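Bench Notes

December
Posted by the bench in Plaston

I lost most of a month of recordings to a brass insert. I've told the story enough times in email now that it's easier to write it down once and link to it.

The setup first, for people who only come here for the lathe posts. I have a hand-held gripper called the Kita. It's two fingers on a pair of arms with a trigger in the handle and a camera looking down at the fingertips. You walk around with it and do a job by hand, such as picking up a container and putting it somewhere else, and it records the video along with how far open the fingers are. Later a robot arm with the same fingers on the end gets trained on those recordings. The arm lives in a unit on Jaramillo Street that I share with two other people. The hand-held one lives at my house.

The job I picked was clearing a table. Small plastic containers, bits of wrapper, foil, bottle caps. I wanted things that were hard in different ways. Containers are wide and slick, foil is nearly flat and crushes when you get hold of it. By the start of the month I had 1631 recordings, every one of them done by me, mostly in the evening, and I thought that was plenty to train on.

The first run on the arm went badly, and badly in a particular way. It would come down over a container in the right spot, close, and lift with nothing in it. Or it would close on the container and the container would rotate out to the left and drop. It did the foil fine. It did the bottle caps fine. Anything wide, it closed a little late and a little crooked.

I spent four evenings on the wrong things. I retrained with a different seed. I threw out all the recordings done after dark, thinking the shadows on the table were confusing it. I cleaned the camera lens. I recalibrated the arm, which took a whole evening by itself and moved the numbers by less than the width of a pencil line. The failure rate on containers stayed where it was, at 60 percent, and I was getting ready to blame the arm.

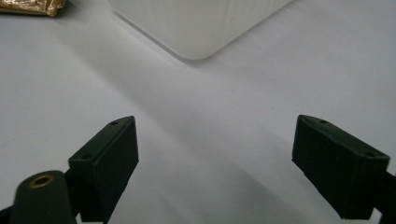

What finally got me looking at the hand-held tool was a log line I had been scrolling past. The Kita writes the maximum opening it saw at the end of each session. It should read 75 mm, every time, since you squeeze and release the trigger once before you put it down and the fingers go out to a hard stop. In the early sessions it did read 75. After that it was 74, 74, 73, then a long stretch of 72, and the last two weeks of sessions were at 70.

A hard stop doesn't move by 5 mm. So either the sensor was drifting or something between the sensor and the fingers had changed. I put a caliper across the pads at full open and got 75 mm. The fingers were opening all the way. The tool only believed they weren't.

The finger position on this version is read off the left arm at the pivot, and the pivot bolt runs into a threaded brass insert that is heat-set into a printed mount. The fingers and mounts are all printed from the same dark green filament, a Prusitance spool I bought two of because the color was on clearance. It prints nicely. I didn't look hard at the temperature rating.

I took the bolt out and the insert came with it. It was still threaded on the end of the bolt. The hole it had been sitting in was slightly oval and polished smooth on one side, where the knurling on the brass had been rubbing. The insert had been turning in the plastic a tiny amount on every squeeze, and the magnet for the sensor is on the head of that bolt. Every time the insert crept, the zero crept with it.

The bad part is that it looked perfectly normal from outside. The insert sat flush. The fingers moved smoothly, with no wobble I could feel. If it had fallen off on day two I would have fixed it on day two and this would be a short post, or no post.

I also went over the two screws in each pad while I had it apart. Those were all tight. They go straight into plastic and don't carry a twisting load, so I've left them as they are.

Why it only hurt on wide objects took me some time with the recordings. On foil, the fingers close nearly all the way, and what matters is that the number is small. A few millimeters of error and the arm still squeezes until it meets resistance. On a container, the model has to open wide enough to clear both sides and then start closing at the right moment. It had learned from later sessions that 70 mm was wide open, and from earlier ones that 75 was. So it would come in at something in between, and one pad would clip the rim on the way down. That knocked the container crooked before the grip even started. I watched this happen dozens of times on the arm and read it as a grip problem. It was an approach problem.

There was one safety matter in all this and I don't want to skip it. While I was testing with the wrong calibration, I had raised the closing force on the arm, on the theory that the containers were slipping. I raised it twice. On the second setting I reached in to straighten a container between runs, with the arm paused in software and not powered down. A retry came through from the queue and the fingers closed on the side of my hand. It left a red mark and a blood blister and that's all. The arm is small. But I had turned the force up to cover for a fault I hadn't found, and then put my hand in the space with only a software pause protecting it. Both of those were my decisions.

The stop button is now on the front edge of the table on my left side, and it cuts power to the motors. I press it before my hand goes in, every time. The force setting is back where it was, and the config file refuses anything higher unless I edit the limit in a second place.

As for the mount, I reprinted it with a longer boss and a longer insert, and changed the joint so the bolt passes through to a lock nut on the far side. The insert now only has to hold the bolt centered. The magnet moved off the bolt and onto the arm itself, in a pocket, with a drop of epoxy. I should have done that to begin with. A sensor should be attached to the thing it's measuring, and mine was attached to a fastener near the thing it was measuring.

I thought about changing the filament too. I warmed a scrap of the green with a hair dryer and it got soft enough to dent with a thumbnail sooner than I liked. The tool spends a lot of time in my car between here and the unit, and in summer that car is an oven. The insert may have let go there first and then just kept walking. I can't prove it. I have most of a spool left and I'm using it for drawer dividers.

The recordings were partly recoverable. Each session has that squeeze and release at the end, so I knew what full open read as for each one, and a squeeze at the start gives me fully closed. I rescaled every session between those two points. For the ones where the insert slipped during the session, you can see a step in the numbers where the reading jumps with no matching movement in the video. I went looking for those by plotting each session and paging through the plots. Anything with a step in it I deleted. I didn't try to patch them. The rest I kept, and I've been recording new ones to fill in, wide containers first.

The retrained model is better. It comes down square over a container and both pads clear the rim most of the time. I only have a handful of runs so far and I'm not going to put a percentage on it until I've done a proper set. It still drops the shallow lids, which I think is a different problem, and I haven't started on it.

I've added a check to the recording script. If the full-open number at the start of a session is more than half a millimeter off 75, it beeps and won't record. It has gone off once since, for a crumb stuck in the stop.

Files for the new left mount are in the usual folder. The right one is unchanged, so don't reprint it unless yours is worn.

3 comments

slowfeed
I had the same thing with inserts on a camera slider. Set mine with an iron that was too hot and the plastic behind the knurls was mush. Might be worth cutting the old mount in half to see whether yours ever bit properly.

benchauthor
I did saw it in half after reading this. There are knurl marks on the bottom third only, so I think it went in crooked or too hot. I'd still blame the car for some of it.

Oxbow
Glad your hand is okay. On ours we clear the retry queue whenever anything pauses, as well as cutting the power. Otherwise it just picks up where it was when you switch back on. Also, does the new boss clear the trigger link? It looks tight in the drawing.

Last updated: December. Corrected the bolt length in the mount file and added a note about the trigger link. It clears, but file the corner if your print came out fat.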